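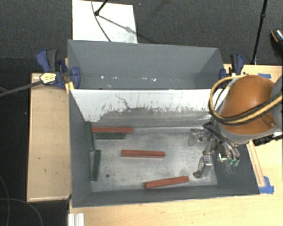 Kuluvard asks whether a scuffed bin floor matters if the blocks are only going to be sorted and tipped out again. Fair question, and the answer takes more than one post.

1/ Short answer: scuffs on a metal floor are cosmetic until they catch an edge. Test with a fingernail. If the nail slides across the scratch, leave it alone. If it stops, the scratch has a burr and will mark painted blocks.

2/ Cloudy patches are a different thing from scratches. In my bins they come from cleaner left to dry on the surface. A damp cloth, then a dry one, takes most of it off. What stays is wear.

3/ If you do have a burr, use 600 grit wet, along the scratch, light pressure. Finish with 2000. Do not start with 2000. It will polish the top of the burr and leave it standing.

4/ Do not chase the whole floor to a mirror. Blocks slide further on a polished floor and end up against the walls, and the walls are where they are hardest to pick up.

5/ On walls. A block lying flat along the foot of a wall has one long side you can't get a finger behind. Approach from the ends, or drag it out first. A block standing or leaning against the wall is easier to grab but tips when its neighbor moves.

6/ Color. Red on gray reads well from any angle. Dark green next to a dark gray wall does not. I have closed out a sort with a green block still leaning in the corner more than once. Count before you tip.

7/ Dullum sells a pale liner for this. I used one for most of July. Good contrast, but the corners lifted and narrow blocks went under. Went back to bare floor.

8/ Someone asked about block sizes. Keep the lengths in one batch the same unless length is what you are sorting by. Two greens of different lengths look like two different parts when one of them is partly behind something.

9/ The hole. If your bin has a small hole in the floor, check it against your narrowest part before you load anything. Mine passes a 5 mm dowel. Blocks are fine, pegs are not. Tape on the underside holds better than tape on the inside.

10/ Two bins in line, one behind the other, is the layout I settled on. Source in front, destination behind. Side by side used more table and I kept knocking the outer one. The cost is that you lift over the shared wall every time, so that wall collects the most scuffing.

11/ For the white wall: Rurlow cream cleaner takes off gray rub marks on mine. It does nothing for actual scratches. A thin dark line that branches is worth watching. Mark both ends in pencil and check again after 500 cycles. If it has passed the marks, replace the panel.

12/ Table surface. Light wood is fine but bins creep on it. 20 mm felt pads made it worse, rubber ones of the same size fixed it. Put them at the corners, set in far enough that they don't show.

13/ Reply to a couple of DMs: no, I don't reset the blocks to a pattern between runs. I tip them in and leave them where they land. Lined-up blocks make the sort look easier than it is.

14/ Thammasiri bins have a steeper slope on the far wall, which sends more blocks back toward the middle. I have only handled one, so no opinion on wear yet. Will post the floor next to mine once it has done the same number of cycles.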